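**Unit 6: When a learned policy fails quietly**

Welcome back! We spend this hour on my favorite kind of fault, the kind that throws no error. The Drelis project trained a towel-folding policy on 3,000 demonstrations recorded with hand-held grippers. Every log was clean, and then the arm began closing its fingers short of the cloth.

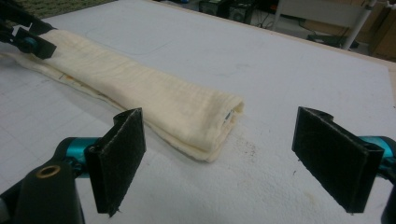
The cause was a clock. One gripper's width signal lagged its video by 9 frames, so the policy learned to close at the wrong moment. Lovely, and horrible! A lag like that passes every file check — the numbers are all in range, they just belong to a different instant.

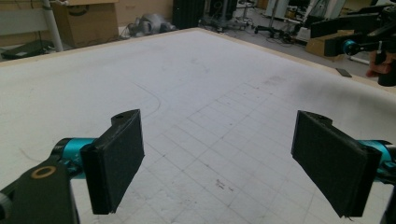

Why didn't the training loss show it?

The lag was the same in every demonstration, so the model could fit it perfectly well. Loss measures agreement with the recording, and the recording was wrong.

Now the safety side. A bad close on a towel costs you a towel. The same policy near someone's hand is another matter, so cap the closing force in the controller, outside the learned part.
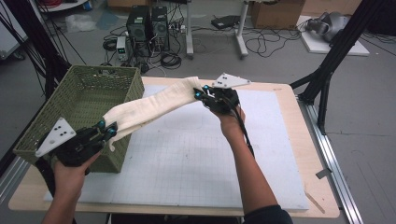 What should be checked before each recording session?

Open and close both grippers once on video, then compare the width trace with the picture. Repeat after any reboot.

Reading for next time: the Escobedo notes on time sync, first half.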